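Zweite Mannschaft, Rückrunde

Im Februar ist die Halle am Nachmittag noch belegt, deshalb trainieren wir zurzeit erst ab 20 Uhr. Für mich passt das, für Kenji mit seiner Frühschicht weniger. Er kommt trotzdem meistens.

Das Auswärtsspiel in Mornero haben wir 9:5 verloren. Die Doppel waren in Ordnung, eines gewonnen, zwei verloren, beide im fünften Satz. Danach ging vorne nichts mehr. Tamsin hat gegen die Nummer eins der Gastgeber mit langen Noppen gespielt und lag 2:0 nach Sätzen vorn, dann hat der Gegner auf langsame Bälle in die Rückhand umgestellt. Mal-soon hat ihre beiden Einzel gewonnen, eins davon nach Abwehr von drei Matchbällen. Ich selbst habe einmal gewonnen und einmal verloren. Der Aufschlag kurz in die Vorhand klappt wieder, der Rückschlag eher nicht.

In der Tabelle stehen wir jetzt auf dem siebten Platz, zwei Punkte vor dem Relegationsplatz. Gegen Meng müssen wir zu Hause gewinnen, sonst wird es eng. Clyde ist dann wieder dabei – seine Schulter hält angeblich, ein ganzes Spiel hat er aber noch nicht gemacht.

Ich habe außerdem den Belag gewechselt, Rückhand jetzt 2,0 statt 1,8 mm. Nach zwei Wochen finde ich das Blocken schwieriger und den Topspin etwas leichter. Bis zum Saisonende bleibt er drauf.

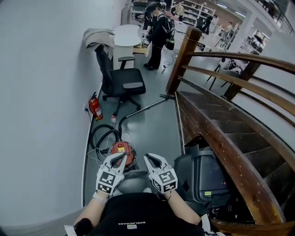
Termine der Rückrunde

Heim gegen Meng, danach auswärts in Clerketti. Abfahrt wie immer am Parkplatz hinter der Halle, Noemi fährt.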